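Home | Projects | Docs | Downloads | Contact

Jorketti Household Water Readings — README

10/3/19, by the Jorketti maintainers

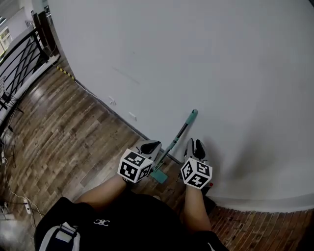

Jorketti is a table of hourly cold-water meter readings from 136 homes in the Lotommont supply area. It is meant for work on leak detection, demand forecasting and tariff design. This file covers the layout of the release, the cleaning steps and the known problems.

Contents

The release has 2 tables in plain CSV, UTF-8, with a header row and comma separators.

readings.csv holds one row per home per hour. Columns are home_id, hour_utc, liters and flag. The liters column is the volume drawn during the hour, not the running total on the meter. hour_utc marks the start of the hour.

homes.csv holds one row per home. Columns are home_id, dwelling_type, occupants, garden and meter_model. The occupants column was filled in by the household at sign-up and was never updated. A blank means the question was skipped.

The tables join on home_id. The IDs are random strings and carry no information about street or sign-up order.

Collection

Meters report over radio to a Banico base unit, which stores the running total and uploads it once a day. If the upload fails, the base unit keeps the totals and sends them with the next batch. Late batches are merged before release and are not marked.

Cleaning

Running totals were converted to hourly volumes by subtraction. Negative results were set to blank. Any hourly volume over 1000 liters was also set to blank, with the original value kept in the flag column after the letter H.

Flag values are 4 in number:

N — normal reading
H — high value removed, original follows
R — meter replaced or reset during this hour
G — gap, no total received

Gaps are left as gaps. No interpolation was done. Users who need a complete series should fill it themselves and state the method.

Known problems

Meters of the Wan model round down to whole liters. Slow drips show up in those homes as isolated single liters separated by zeros, and a simple night-flow threshold will miss them. Filter on meter_model before comparing minimum flows.

Local time is not stored. Daily profiles built directly on hour_utc will shift when the clocks change in October.

Homes with garden set to 1 include a few with rain barrels. Their summer use is lower than the garden flag suggests.

Use

Free for research and teaching. Do not try to identify households. Redistribution is allowed if this README stays with the tables. Corrections to the data are issued as a full new release — patches are not provided.

Report errors through the Contact page, giving the home_id and hour_utc of the affected rows.

This site uses cookies to remember your download settings. Accept | Decline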